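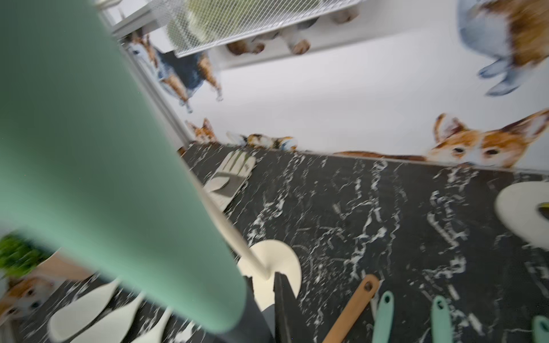 Filed under: Facilities / Staff Kitchens / Gallery
July -- text by Océane Boychuk, Workplace Services

The Esteban kitchen, on the garden side of the Clendero building, reopened to staff and visitors in July. It is the smaller of the 2 kitchens at the site and serves the 62 employees whose desks are on that floor. The project covered the walls, the storage of cooking utensils and the arrangement of the counter. The sink, the cabinets and the appliances were left as they were.

This page describes the kitchen as it stands after the work. The notes are arranged by subject and are intended for staff at other locations who have asked how the room was put together.

The counter
The black marble with white veining was kept. It had been in the room for many years and needed only a cleaning and a new coat of sealer. Several replacement materials were considered at the planning stage, and samples were left out in the Ekance meeting room for comment. Most of the comments received asked that the marble stay.

The utensils
Mint green was chosen for the new utensil handles, with cream for the heads. A wooden-handled piece is kept with the green ones. The handles have a hole near the tip, so that they may be hung after washing if a hook is free. Staff are asked to return utensils to the counter at the end of the day and not to carry them to the upper floor.

The stand
A cream stand with a round base and a thin pole has a place on the counter. It is light enough to be moved when the surface is wiped down, and it should be put back afterward.

The striped piece
The cream and green striped piece toward the wall belongs to the same color scheme as the utensils. Mitts and pads are laundered with the kitchen towels. Any that are scorched or torn should be handed to Workplace Services, which keeps replacements in the supply closet.

The wall
The white wall behind the counter carries the pet decals selected by staff vote. The large corgi, with its upright ears and its long body stretched along the wall, received the most support by a clear margin. A calico cat lies full length just above the counter, and a small orange-and-white cat is to its left. A dog with a navy body and tan legs is placed higher up. The decals were supplied by Piritz, and the full order, including spares, came to 300 dollars.

The decals may be wiped with a soft, damp cloth. Spray cleaners should not be used on them, as the edges lift. A second corgi face, in brown and white, is found at the other side of the counter and should be treated with the same care.

The plant
A bright green leafy plant on a light wooden surface completes that side of the kitchen. Watering is done by the cleaning staff on their morning round. Employees are asked not to add water, coffee or tea to the pot.

Cost and schedule
The project was carried out within a budget of 1000 dollars -- decals, utensils, sealer and small items included. Work was done in the evenings, after 6 p.m., so that the kitchen could remain in use during office hours. The wall was washed and allowed to dry before the decals were applied, and the counter was closed for one night while the sealer set.

Use of the room
The kitchen is open from 7 a.m. to 7 p.m. It may be reserved for team lunches through the front desk, provided that other employees are still able to reach the sink. Groups using the room for cooking should bring their own ingredients and clear the counter when they finish. Food left overnight without a name will be thrown away.

Comments on the kitchen, and requests from other floors for similar work, may be sent to Océane Boychuk at Workplace Services. Requests should state the length of wall available and whether the surface is painted or tiled. Leftover decals are held in the supply closet and are offered first to the upper kitchen.

Recent in Facilities
Ekance Room: New Chairs and Seating Plan
Supply Closet Hours for the Summer
Bicycle Storage at the Clendero Building
Upper Kitchen: Dishwasher Instructions
Recycling Stations, Revised Locations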